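Sorting small things: trays, baskets and a rule for the leftovers

Posted 27th July by Abundio Huerta

The spare table in the back room had been collecting small objects since April. Most of them had no assigned place. A few had an assigned place and were not in it. I have now moved the lot to a two-container system, and these notes record the setup, the dimensions that mattered and the parts I would change.

1. Containers

I use two types. The first is a shallow tray, rectangular, woven base, with a contrasting rim. The second is a deeper brown wicker basket with raised sides. The tray is for items under review. The basket is for items that have been given a destination and are waiting to be carried there.

The depth difference matters more than the footprint. In a shallow tray every item stays visible from a standing position. In a deep basket the lower layer disappears after a few additions, and anything below it stays there. My earlier attempt used two deep baskets from Wisordale and failed for that reason inside 3 weeks.

Woven bases have one fault. Dust and crumbs lodge between the strands and a cloth will not lift them. Turn the tray over outdoors and tap the underside, then use a dry paintbrush along the weave.

2. Surface

A plain surface is easier to sort on than a patterned one. Small parts show up against a single matte color. Cloth also stops round items from rolling, which bare tabletop does not. I tried both. The cloth needs to be smooth – anything with a pile catches on wicker ends when a basket is dragged.

3. Loading the tray

Leave bare weave between items. The working limit is the point at which something has to be lifted to see something else. Toys, foam blocks and small jars can share a tray at this stage, as the only question being asked is whether each one stays in the room. 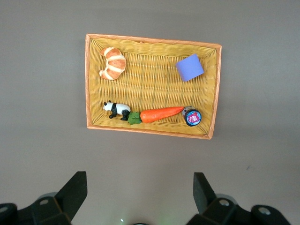
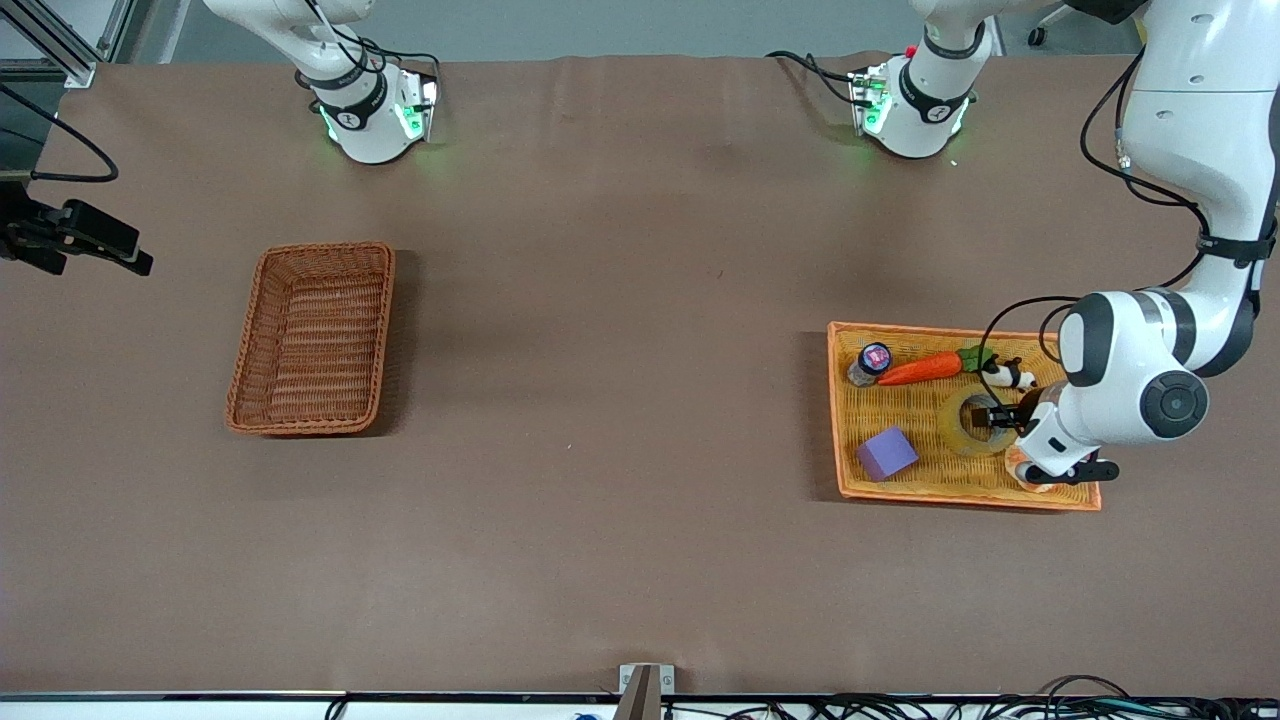

Toy croissant, foam cube and panda in the first photo; the brown basket, still empty, is on the left in the second.

4. Sorting order

Work from the item with the most obvious destination to the least. Play food goes to the kitchen set box. Animal figures go to the shelf in Elton's room. Foam pieces go in a drawstring bag, which can be compressed, so they should be packed last. Jars are opened and checked before they go anywhere.

Allow 30 seconds per item. If no destination has been settled by then, the item goes back in the tray and waits for the next pass. After 4 passes it goes in the donation box, with one exception: anything that belongs to a set is held until the set has been checked.

5. Changes planned

The basket could be shorter. I have measured a Prallico one that would leave more clearance at the front edge of the table, but the sides are straight and I prefer a slight flare for stacking. The Trujillo version has the flare and no handles. I will probably buy the Trujillo and add cord loops.

Labels are still on paper tape and the tape does not hold on wicker. Tie-on tags next.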